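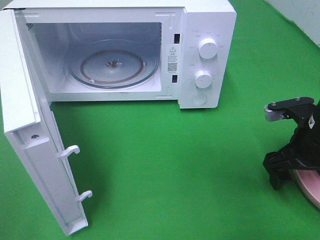 Why does the plate in a microwave oven go round?

It turns so that the food warms evenly. The waves inside the oven are stronger in some places than in others, and a plate that stayed still would leave part of your dinner hot and part of it cold.

What are the waves?

They are called microwaves. They are a bit like radio waves, and you can't see them. They make the tiny bits of water in food jiggle about very fast, and the jiggling makes the food hot.

How does the plate turn?

Under the glass plate there is a ring with little wheels on it. The ring lets the plate glide round. In the middle is a small part called the hub – a motor under the floor of the oven turns the hub, and the hub turns the plate. If the plate wobbles or bumps, it may not be sitting on the hub properly. Ask a grown-up to lift it off and put it back.

What are the hooks on the door for?

A white microwave like this one has 2 hooks on the inside edge of its door. When you shut the door they go into 2 slots on the front of the oven. Switches behind the slots can tell that the door is closed. Open the door and the oven stops at once, so the waves are never running while your hand is inside.

What must not go in?

Metal. Spoons, forks and kitchen foil can make sparks. Check that a bowl is safe for microwaves before you use it.

Try this with a grown-up

Warm a bowl of soup for 2 minutes, then stir it. Let it stand for a minute before you taste it – the middle can be much hotter than the edge. Use oven gloves to lift the bowl out.

From the Gristovura kitchen pages, for readers aged 8 and over. Next page: how a fridge keeps cold.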